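3.2 Sorting habits in shared workrooms

What delighted us most in the Stikstead interviews was how much people had to say about putting things away! Of the 47 members we spoke to, nearly all had a private system, and many could explain it at length (one drew us a map).

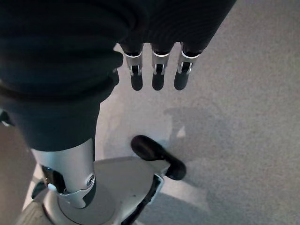 Figure 2. Close view at the Stikstead workroom: three fingers with black rounded tips.

Kravchuk's earlier study in Laxdal found that labels matter less than reach – people return a tool to the nearest free spot at elbow height. Our diaries agree, and they add a lovely detail: evening users in June moved things back to where they had first learnt to find them, even after the shelves at Flarnen had been changed.

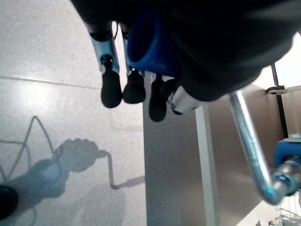
3.3 Borrowing and returning

Members at Nedomel kept a paper loan book, and we read all 200 entries with great pleasure.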